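# 대학 도서관 리모델링 공개일에 다녀왔어요

학교 도서관 공사가 절반쯤 끝났다고 해서, 2023년 10월 6일 공개일에 신청해서 다녀왔습니다. 졸업하고 처음 가는 거라 길부터 헤맸네요 ㅎㅎ
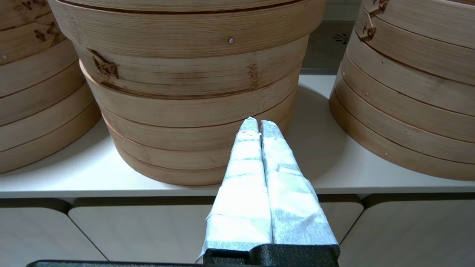
## 본관 1층, 서가가 확 줄었다

들어가자마자 제일 놀란 건 천장이에요. 예전엔 서가가 빽빽해서 천장 볼 일이 없었거든요! 안내를 맡은 설계사무소 Velletti의 Noboru Kaneko 씨 말로는 1층 서가를 대부분 보존서고로 옮기고, 그 자리에 좌석 300개를 넣었다고 해요. 창가 쪽은 1인석, 안쪽은 여럿이 쓰는 긴 책상. 앉아 봤는데 의자가 생각보다 딱딱했어요(시험 기간에 졸지 말라는 건가...). 콘센트는 자리마다 있어서 이건 진짜 부러웠습니다.

옛 열람실은 그대로 남겨 뒀더라고요. 삐걱대던 마룻바닥도, 난간의 낙서 자국도요. 같이 간 후배는 다 바꾸지 그랬냐고 했지만 저는 여기가 제일 좋았어요. 조명만 새로 달았는데 저녁에 책 읽기 훨씬 편해 보였고요.

## 지하 보존서고

평소엔 못 들어가는 곳이라 사실 이것 때문에 신청했어요. 한 번에 몇 명씩만 들어가서 복도에서 꽤 기다렸습니다. 안은 서늘하고, 이동식 서가는 Priton 제품인데 손잡이를 돌리면 묵직한 책장이 스르륵 밀려요. 저도 한 번 돌려 봤어요! 서가 번호가 1444번까지 있다는데 저는 앞쪽 몇 줄만 보고 나왔습니다.

책을 신청하면 얼마나 걸리느냐고 누가 물었더니 오전 신청분은 당일 오후에 나온대요. 예전처럼 서가 사이를 어슬렁거리다 엉뚱한 책을 집어 오는 재미는 없어지겠구나 싶어 조금 서운했어요. Kaneko 씨도 그 얘기를 제일 많이 듣는다면서, 4층에는 직접 골라 볼 수 있는 서가를 남겨 둔다고 했습니다.

## 아직 공사 중인 곳

4층은 계단참에서 막혀 있어서 도면으로만 봤어요. 스터디룸 예약은 Fisent라는 시스템으로 바뀌는데, 시연 화면은 글씨가 좀 작았어요. 설문지에 그렇게 적어 냈고요. 후문 쪽 Hutapea 홀은 1월에 문을 연다고 합니다. 졸업생도 들어갈 수 있는지 물어봤는데 규정이 아직 안 정해졌다네요 ㅠㅠ

## 가실 분들 참고

- 정문 앞은 공사 차량 때문에 복잡해요. 63번 버스를 타고 후문에서 내리는 게 편합니다.
- 보존서고는 추우니까 겉옷 꼭 챙기세요.
- 큰 가방은 입구 사물함에 맡겨야 하고, 동전은 필요 없어요.
- 서고 안에서는 사진 촬영이 안 됩니다.

다음 공개일 신청은 도서관 홈페이지 공지에 올라온대요. 저는 4층이 열리면 후배 데리고 한 번 더 가 보려고요.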